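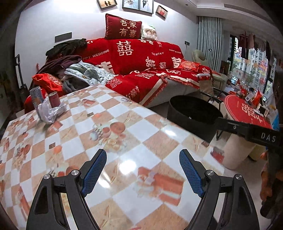
Call for participants: home recording study with hand-held grippers

The Jimik group is looking for adults to take part in a paid study on how robots can learn household tasks from people. You will pick up a hand-held gripper with a camera mounted on it and use it in place of your own hand to do ordinary chores in your own home. No experience with robots is needed.

Recruitment opens 29 Jul 2024 and stays open until all the places are filled. Recording visits run through the end of January.

Background

In the first phase of this work we recorded 1036 demonstrations in 17 homes. People picked things up from tables and sofas, put them away, folded small cloths, and cleared what was left from a meal. We trained a single control model on these recordings and then ran it on a robot arm fitted with the same kind of fingers, in rooms the model had no recordings from.

The main result had to do with the rooms. When we held the total number of recordings fixed and spread them over more homes, the robot did better in a new home. When we kept the homes the same and added more recordings in each one, the gains leveled off early. Recordings made on the same table by the same person soon begin to repeat each other, and the model starts to rely on details of that room, such as the color of a tabletop or the direction of the window.

We saw this most clearly with patterned and shiny surfaces. A model trained mostly on plain desks in our lab would often close the fingers on a printed shape, or stop short above a bright reflection. After recordings from lived-in rooms were added, with printed tablecloths, throws, cushions and things piled on chairs, these errors became less common. They did not go away. Clear plastic bags and thin fabric are still hard for the system, and we have not yet solved the problem of judging height above a glossy surface under a ceiling light.

The second phase, called Flelel, is meant to test how far this goes. We plan to collect 2000 more demonstrations, with fewer from each home and many more homes than before. Part of the new set will be kept out of training and used only for testing.

Who can take part

You can apply if you:

are 18 or older
live in Brasden or can be reached by the Brasden city bus lines
can hold and squeeze a tool weighing a little more than a full water bottle for ten minutes at a time
have the agreement of every adult who lives with you
can be at home for one visit of three hours, and possibly a second

You cannot take part if you have had hand or wrist surgery in the past year, or if you have wrist pain that gets worse with gripping. Left-handed people are welcome. The tool works in either hand, and we had too few left-handed people in the first phase.

We would especially like to hear from people in small apartments, people who share a living room with several others, and households of three generations. Most of our first homes belonged to students and young couples.

What you will do

Before the visit, a member of the team will call you to talk through the tasks and ask which rooms you are willing to use. You choose the rooms. Most people choose the living room and kitchen.

On the day, two of us will come to your home with the equipment. The first half hour is for practice. The gripper opens and closes with a trigger, and the two fingers have textured pads. Most people get used to it after a dozen or so tries. The hard part is turning the wrist enough, and we will show you how.

After practice you will do a set of short tasks. These are taken from a list, but we adjust the list to what you own and how you live. Typical ones are:

moving cans, cups or boxes from one side of a table to the other
putting a cushion back in its place
picking up a piece of clothing and laying it over the back of a chair
throwing a wrapper into a bin
taking something out of a plastic bag and setting it on the table

Each task takes less than a minute and is repeated a few times from different starting points. We ask you to work at a normal pace. If you drop something, keep going and pick it up. Recoveries are useful to us, and in the first phase we made the mistake of throwing many of them away.

There is a break of at least 10 minutes in each hour. You can ask for more.

Getting your home ready

Please do not tidy up for us. In the first phase several people cleared their tables the night before, and the recordings from those homes were the least useful for training. Leave the tablecloth on, leave the laundry where it is, and leave up any decorations from a holiday or a family event.

We do ask you to put away mail, medicine, bank papers, open laptops and anything else with private details on it. Glass and breakable items should be moved off the surfaces you plan to use. Pets should be in another room during recording.

What is recorded

The camera on the gripper sees the fingers, the surface in front of them, and a wide part of the room behind. This can include framed photos on the wall, the view through a window, and the arms or legs of people nearby. There is no microphone. The tool also records its own motion and how far the fingers are open.

Faces, including faces in framed photos, are blurred before anyone outside the recording team sees the video. A person then checks each recording by eye. You will get a private link to your own recordings and will have 14 days to look through them. You can ask us to remove single recordings or all of them, and you do not have to say why.

With your consent, the blurred recordings will be released as part of a public research dataset. You can take part without agreeing to public release. In that case the recordings are used only by our group and are deleted when Flelel ends. Once a recording has been released to the public we can take it out of later versions, but we cannot call back copies that other people have already downloaded. Please think this over before you sign. The consent form has a separate box for it, and you can leave the box empty on the day and decide later.

Names and addresses are kept apart from the recordings. A home is known in the data only by a number.

Payment

Participants receive $309 for a full visit. The money is paid by bank transfer or check within two weeks. If you stop early, you are paid for the hours done. Payment is the same whether or not you agree to public release, and it does not depend on how well the tasks go.

Risks

The main risk is a tired hand or forearm. A few people in the first phase had mild soreness the next day. The gripper fingers can pinch, so we ask that children under 12 stay out of the room while it is in use. Household items damaged during recording will be replaced or paid for by the study.

No robot will be brought to your home. The robot tests take place in the Jin building, in furnished rooms set up for that purpose. Participants who want to watch one of the test runs can put their name on a list at the visit.

How to apply

Fill in the short form at the study desk on the ground floor of the Jin building, or ask for it to be sent to you. The form asks for your age, the kind of home you live in, how many people live there, which hand you use, and three dates that would suit you. Please do not send photos of your home. We choose homes from the form so that different types of housing are covered, and a place cannot be promised to everyone who applies. You will hear from us either way, usually within 10 days.

Questions about the visits, dates and payment go to Tullio Dal Bello, study coordinator. Questions about the method, the first-phase results or the use of the data go to Yichen Liao, who leads the study. Both can be reached through the study desk. Calls can be taken in English, Italian or Mandarin, and the consent form is available in all three — tell us which one you want when you apply.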